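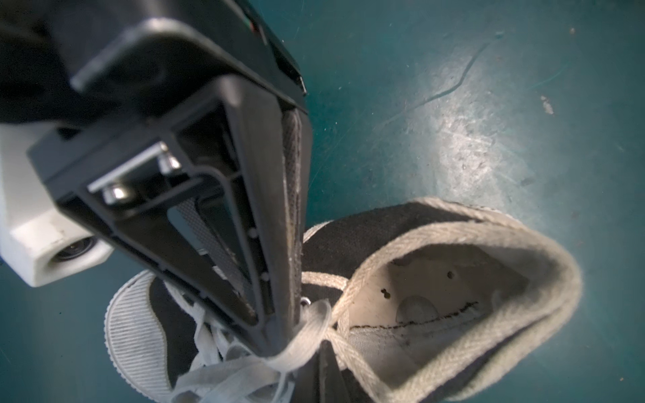 Second Viewing: Kiludholm

Kiludholm is a crime drama set in a fishing port, directed by Vsevolod Demchenko and shot by Inna Stasiv. I saw it in August at the Tescombe, in the small room, and came away with a low opinion of it. I have now watched it again at home with a notebook and a stopwatch. My opinion has gone up, with reservations that are mostly about the last reel.

The plot is simple. Petro Skoryk plays Hnatiuk, a customs inspector who signs off on cargo he has not looked at. He does this for a fee. One night a shipment arrives with a body in it, and the paperwork carries his signature. The rest of the film is Hnatiuk trying to get one sheet of paper out of a filing cabinet in an office where he has every right to be. Spoilers follow from the next section on.

Shot length

My main complaint the first time was pace. I had written "slow" on the back of the ticket and left it there. On the second pass I timed the first act. The opening on the pier is a single take of three minutes. The dinner scene that follows is built from very short shots, most of them reaction shots of people who are not speaking. Then the film goes back to long takes for the office. The average comes out close to that of an ordinary thriller, but the distribution is odd, and it is the distribution that I had felt as slowness.

The office is filmed from the same three camera positions throughout: the door, the desk, and a high corner by the window. Stasiv does not move the camera in that room until Hnatiuk opens the cabinet. When she does, the move is a short push of perhaps a yard. It has a strong effect for such a small move, and I missed it completely in the theater.

Sound

The mix is the best part of the film. There is a ventilation hum under every office scene, and it drops in pitch each time we return. I checked this by playing the scenes back to back. By the last visit it is low enough that my speakers had trouble with it and the desk lamp was buzzing along. At the Tescombe the hum was lost under the building's own air conditioning, so anybody who saw it there got a weaker version.

Dialogue is recorded close and dry. Hauwa Bashir, as the insurance investigator, speaks very quietly, and the mix does not raise her level to help. You lean in. Skoryk is mixed louder in the same rooms. In their first interview this makes him sound as if he is shouting while he is being perfectly polite. The home release has subtitles, and I would leave them off for this scene at least, as they even out a difference that the sound people clearly worked on.

The score is almost absent. I counted 16 cues, several of them under ten seconds. The one long cue, over the ferry crossing, is the only piece of music I would call a mistake. It tells us that Hnatiuk is sad. Skoryk was already doing that with the back of his neck.

Performances

Skoryk is in nearly every scene and gives very little away. He has one gesture, pressing his thumb against the edge of a table, and he uses it sparingly enough that it still means something at the end. Bashir has less to work with. Her character is written as a set of questions, and she fills in the rest by varying how long she waits for the answers.

Ustyna Stetsiuk plays the sister. She has a single big scene in the kitchen, 15 minutes before the end, and she plays it fast and flat while packing a box of plates. It is the scene people mention. I think it works a little less well the second time, when you know that the letter is in the box and can see her avoiding that corner of it.

The ending

The investigator finds the sheet, reads it, and puts it back. We are then shown a flashback to the night of the signature, which repeats information we have had since the first act. It adds one detail, that the night clerk was awake. This could have been given in a line, and in fact it is given in a line, some scenes earlier, by the clerk. I suspect a test screening. The last shot returns to the pier and matches the opening for height and lens as far as I can judge, though the tide is out and the boats are sitting on mud.

If the film stopped on the closed cabinet drawer I would rank it above Grolamano, Demchenko's previous one, which had a better script and much plainer camera work. As it stands I put them level.

Notes on the home release

The transfer is dark but clean. There is some banding in the sky on the ferry, visible on my set and less so on a laptop. The commentary track has Demchenko and Stasiv together and is mostly about weather. She does explain the push in the office: it was done by hand, on a board, after the dolly wheel locked. The only other extra is a deleted scene at the dentist. It was right to cut it.

I still have the Grolamano disc out, so that will be the next post, this time with the shot timings in a table.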